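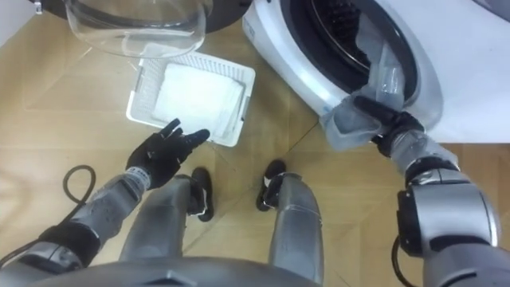 One hand in the drum, the other by the basket. Laundry practice at Votillow.

Laundry attendants wanted for our robot study - paid, on your normal shifts

Hi, I'm Kyriaki Papadakis and I run the people side of the laundry project at Votillow. I folded towels for a living before I got this job, so I have opinions, and I'm looking for people who have them too.

If you work in housekeeping or in the laundry room at any of the Ververidis guesthouses, you've probably heard that a robot is coming to the Pumberg house in December. It will take over some of the loading and unloading. I'd like to find out what that does to your day before it gets decided for you. Who sorts? Who checks for stains? Do you end up waiting on the thing, or does it wait on you? And what happens to the chat over the folding table, which (if your house is anything like my old one) is where half the problems get solved?

We need 10 people. You'd come to our practice apartment in Jutance for 2 sessions, then let one of us tag along on a regular shift and ask you a lot of questions. In the apartment you'll work next to the robot with a small front loader, a basket and the usual towels and cloths. You don't operate it. There's always an engineer in the room, normally Apostolos Gkikas, and you can ask him to stop it whenever you like, for any reason or none. 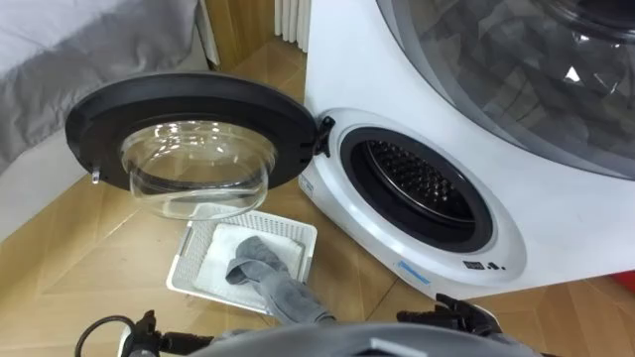 Door open, towel in the basket, gray cloth on the move.

You'd be a good fit if you:
have done laundry or housekeeping work for at least six months
can tell us plainly when something is slow, annoying or in your way
are OK with being recorded while you work (your manager never sees the recordings)

No computer skills needed. You don't have to like robots either - one of the most useful people in our first group couldn't stand ours, and she told us so all morning.

Your hours are paid at your usual rate plus 157 euros when you finish, and we cover the bus. Ververidis has agreed in writing that nobody's hours get cut while the study is running. What happens after that is still being talked over, and I won't pretend I know. What you tell us goes into the report both sides will be reading, without your name on it.

To sign up, leave a note for me at the Pumberg front desk with your name, your house and a good time to call. I need to hear from you by September 5, 2022. I'll call everyone back, including people we can't fit in this round.

Questions about the robot itself go to Apostolos. Questions about pay, shifts or anything else, ask me!

Kyriaki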